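Progress report to Vitmont, second period
Project: Shared kitchen at the Griltotcombe house
Prepared by Iraís Varela, with notes from Maite Moya and Su-bin Ha

1. What we did since the last report

The kitchen on the ground floor is open again for all residents. In October we finished the work on the counter and the sink, and the cooking group came back the same month. At present 20 residents are signed up to cook, and most of them use the kitchen in the evening, between 6 and 9 p.m.

The first report mentioned a delay with the plumber. This is now solved. The second visit was done by Strazds, and they changed the pipe under the sink and the trap. Marisol Ventura checked it each morning for the first part of the month and wrote down no leaks. The cabinet doors under the sink were put back after that.

2. Dishes and tableware

You asked us to explain the change from ceramic to plastic. In the old kitchen many bowls were chipped, and residents with small children asked for something lighter. We bought plastic bowls and plates from Stadadska in several colors. The first idea was to give each floor its own color, but the residents did not follow it and we let it go. The colors are now mixed on the shelves and this causes no problem.

The forks and spoons are partly old and partly donated, so they do not match. Dulce Lozano would like to replace them next year. I think it is not urgent, and I did not put it in the budget.

3. Washing up

This is the part where we had the most difficulty. In the beginning dishes stayed in the sink overnight, and the morning group had to wash them before making breakfast. We had a meeting with both groups and agreed on 3 rules, which are written on a card in the hallway:

Scrape the plates before you bring them to the sink.
Leave used bowls and plates on the counter next to the sink if somebody is already washing.
The last person in the evening empties the sink.

The second rule is followed well. The third one is followed on most evenings — Maite keeps a small notebook, and the bad evenings are usually the ones with a birthday or a visitor. We will speak about this again with the evening group.
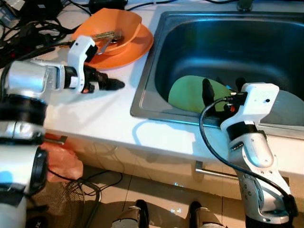
Washing up at the Griltotcombe kitchen: orange bowl and plate on the counter, a green and a grey plate in the sink.

The white countertop was a worry for some residents, who expected stains. Until now it cleans well with normal dish soap. Su-bin asked that we do not put hot pots on it directly, and we bought two cork mats for this purpose.

4. Money

From the grant of $3,000 we have $600 left. The largest cost was the sink and the plumbing, then the countertop. We would like to use the remaining amount for a drying rack and for a second shelf, if Vitmont agrees. The shelf would go on the wall near the door, where the old calendar was.

5. Next period

Order the drying rack, after your answer.
Repeat the talk about the evening washing.
Ask the morning group what they need — they were less present at our meetings and I want to hear them separately.

The receipts are with Marisol and she can send copies.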